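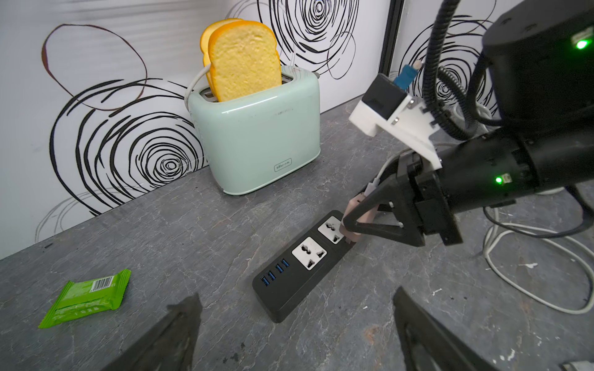
Short thread on power strips in kitchens, as I have now been asked the same thing by three different people this month. Mostly about small appliances, plug shapes and what to put where. Mains figures are for UK and continental 230 V supplies.

Start with the load. A toaster is a resistive heater, so it draws its full rating from the moment the lever goes down until it pops. There is no gentle start and very little variation. The rating plate is normally on the underside. Read it before you choose a strip, and read the strip's own plate as well.

The figure on a strip is for the whole strip, not for each outlet. A strip marked 4000 W will take a two-slot toaster without difficulty. Many cheap ones are marked well below that, and the cable is usually the limiting part. If the cable is thin and the plate is missing, I don't use it for anything with an element in it.

My own rule for a worktop: one heating appliance per strip at a time. Toaster or kettle. Phones and a radio can stay connected alongside, their draw is too small to matter.

USB ports next. They are fed from a small internal supply and share its output. Four ports does not mean four fast chargers. With one phone connected you get the full current, with four tablets connected each gets a share and they all take most of the night. Check whether the output figure is per port or total. Letero print both on the box, Dulanero print only the larger one.

Universal sockets. These accept several pin patterns through one faceplate, which is convenient if your appliances were bought in different countries. The cost is contact area. A socket made for one plug grips the pin along most of its length, a universal one often grips at a couple of points. Less contact means more resistance, and more resistance means heat at the pin.

Test for this after 8 minutes of use. Switch off at the wall, pull the plug and put a finger near the pins, without touching them at first. Slightly warm is normal for a toaster. Too hot to hold is a failed contact and the strip goes in the bin. Discolouration on the faceplate is the same verdict.

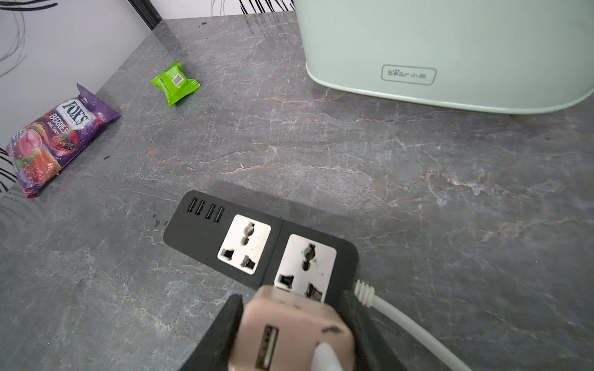

Dirt is a separate question from heat damage, and people mix up the two. Kitchen sockets collect grease and flour in the air, then fingers add to it. On the strip on my worktop the right-hand socket has small dark smudges around the openings and the left one is clean. A mark that wipes off is dirt. A brown ring that stays, or plastic that has gone glossy or soft, is heat.

To clean: unplug the strip from the wall first. Dry cloth, then a cloth barely damp with isopropyl alcohol on the outer face only. Nothing goes into the holes, so no cotton buds and no compressed air, which pushes crumbs further in. Leave it 4 hours before it is used again.

Plug bodies pick up scuffs as well, particularly pale ones. It is cosmetic. A cracked body or a pin that moves is another matter and can't be repaired with glue.

Adapters with a USB port in the front are fine in a strip as long as they sit flat. The common fault is a wide body that overlaps the neighbouring socket and ends up tilted, with the pins partly exposed. Try it in the end socket before giving up on it.

Position. Keep the strip away from the sink and the hob, and don't run its cable under the toaster. Crumb trays leak. I leave a hand's width between the two and keep sweets and snack packets on the other side, since wrappers and hot metal slots don't mix.

Igor Stępień asked whether to mount the strip on the wall. Yes, if it has keyholes in the back and the wall is sound. Sockets facing sideways collect less debris than sockets facing up. Wróbel sell a bracket for strips without keyholes, the Dirkix one is cheaper but the screws are too short for plasterboard.

He also asked about plugging one strip into another to reach the far end of the worktop. No. Every extra connection adds resistance, and the first strip carries the load of both. Buy one with a longer cable, or have another socket fitted.

Last point, on length: uncoil the cable. A tight coil under a heating load can't shed its own warmth. If there is spare, lay it in loose bends behind the worktop.

Replies are open for rating plate questions. Please type out the numbers in full, including the units.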